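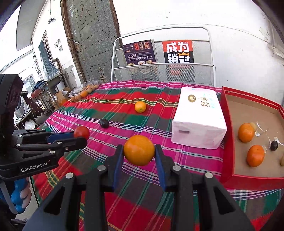 By Blair Urquhart
Gulmont Robotics Club newsletter, 19 Oct 2019

I said at the start of term that I would write up the fruit project fairly, and I have tried. Readers who were at the planning evening will remember that I voted against it. I wanted another year of line followers, which are cheap, and which fall off the table in ways that teach you something. I lost the vote, so we are sorting fruit.

For parents who are new to us, the plan goes like this. The Ukwood Challenge asks each club to produce an arm that can move mixed fruit from a table into a tray and back again. Last year most teams wrote every movement out by hand. For this round the organisers are letting clubs try learning from demonstration, where people do the job themselves with a pair of hand-held grippers and the recordings are used to train the arm. You hold a gripper, you squeeze, you pick up the orange. Do that enough times and the software is meant to get the idea.

"Enough times" is where I start to have trouble. The figure in the project plan is 2000 recordings. By last week we had 700. Some of those 700 will be thrown out when we get round to checking them, and I would like to know how many before anyone books a van to Forkness.

The members have taken to it, I will say that. I had expected them to be bored after the first afternoon, and the younger ones in particular are far more patient than I am. They argue about technique. There is a school of thought that says you should come down on an orange from straight above, and another that says you come in at a slant so that the fingers meet below the widest part. Tomatoes are a separate quarrel. A tomato that has been squeezed by a keen eleven-year-old is not much use to anybody afterwards, and the budget for replacements was set by someone who doesn't do the shopping.

What bothers me is how much of the work is being done by the children and how little by the robot. When a member picks up a plum, she looks at it, decides how hard to press, notices it starting to slide and corrects for it, all without thinking. The recording has the movement in it. I am less sure it has the noticing. I put this to the project group and was told that the model will pick it up from the examples. Perhaps it will. I have been in this club long enough to have heard the same confidence about voice control, and the voice control robot is in a box under the stairs.
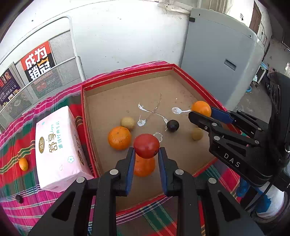 We settled on oranges, tomatoes, plums and a few odds and ends because they are easy to get and because they differ. Oranges are forgiving, being firm and a good size for the fingers. Plums are small and shiny and like to roll. My suggestion of bananas was turned down on the grounds that it was unkind.

The tray rule is the one that has caused most of the shouting. Ukwood says the fruit has to end up inside the tray without being dropped, but it doesn't say from what height a drop is a drop. One of our pairs has been letting go rather early, in my view. I asked for a ruling and have had a two-line reply thanking me for my interest. Until something better arrives, please set fruit down and then open the gripper, in that order. If the judges turn out to be relaxed about it we have lost nothing but a little time.

Working in pairs has been harder than working alone, and I think it is the most useful part. Two people with a gripper each have to agree who is going for what, and they have to do it quickly and without knocking knuckles. Early on they talked all the way through. Now a few pairs hardly speak. I can't tell you whether an arm will learn anything from watching that, but the members have, and if the whole project collapses I shall point to it in the annual report.

There was a fair question from a parent about whether we are making it too easy by using the same cloth and the same table every session. I think we are. An arm that has only ever met an orange on our plaid cloth may be quite lost when it meets one on a bare bench in the hall at Forkness. The project group says the colours and stripes make the task harder and so the arm will come out stronger. I would find that more convincing if somebody had tried it on another surface. Would it kill us to spend one afternoon with the cloth off? I have asked for this to go on the plan for the rest of October and it is there, in pencil.
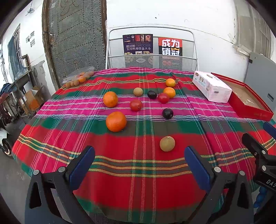

Layout matters too, and we have been lazy about it. People lay the fruit out the way that suits them, which means a tidy person gets tidy recordings and the rest of us get a muddle. From next session the person who has just finished a turn lays out the table for the next pair. They will have no reason to be kind. Put a tomato up against an orange. Put something where it is awkward to reach with the left hand. Leave the tissues where they are as well, please, as I want to see what happens when there is something on the table that isn't meant to be picked up.

On the numbers, a small amount of arithmetic. We have 9 members signed up for the project and six weeks until the recordings have to be handed over. That leaves 1300 still to do if every one of the first 700 is good, and they won't be. It can be managed if people turn up. It can't be managed if half the group drifts off to the drone table as soon as the batteries are charged, and I name no names because you know who you are.

The Kumarasinghe bursary has paid for the fruit so far and we are grateful for it. It comes with a short report at the end, and I have offered to write it, partly so that it says what happened. I would like it to include a plain test against the old method. Take the arm we programmed by hand last year, give it the same fruit and the same tray, and see which does better. If the new one wins I will say so in this newsletter in large type. If it loses, I hope we will be just as loud about that. There has been some reluctance to agree to this test, and I notice that the reluctance comes mostly from the people who are surest of the result.

A few practical matters. Wash your hands before and after. Wipe the blue pads between turns if there has been any juice, as sticky pads give false grips and we then have to listen to someone explaining that they have cracked plums. Bruised fruit goes home with whoever wants it, and it makes decent crumble. Nothing that has been through a gripper is to be put back in anybody's lunch box.

Members who have not yet had a turn should give their names to the project group before the next session. You don't need to know any programming. You don't need to believe in it either. I had my own go last time and picked up an orange at the second attempt, and was annoyed to find that I wanted another turn.

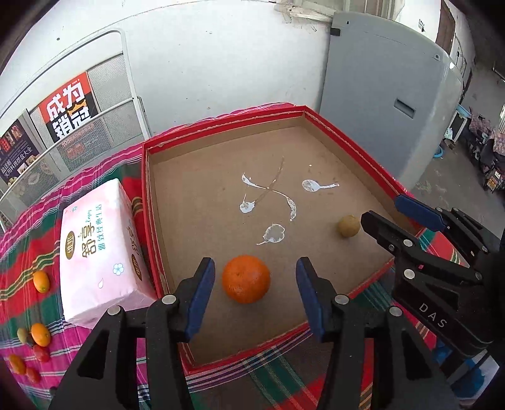 An orange between the fingers, with the second gripper reaching in from the right.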